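4.2 Two-gripper pickup (cloth task)

Read section 3 first if your team has not yet paired both grippers. Students work in twos for this task, one gripper each.

1. Spread the garment across the center of the table.
2. Open both grippers fully before you start.
3. The first operator closes on one corner and lifts until the fabric hangs in a fold.
4. The second operator keeps the fingertips open and upright until the first calls "held."

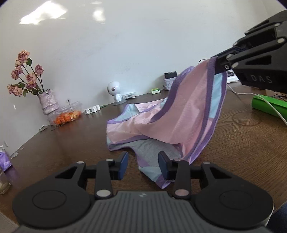
Figure 7. First corner lifted, second gripper open.

5. Close the second gripper on the lower part and lift together.

Caution: Mesh can catch on the pivot pins. Stop and free it by hand.

Note: Save each run to the Kestness folder. Report dropped runs to Leobardo Olvera before the March meet.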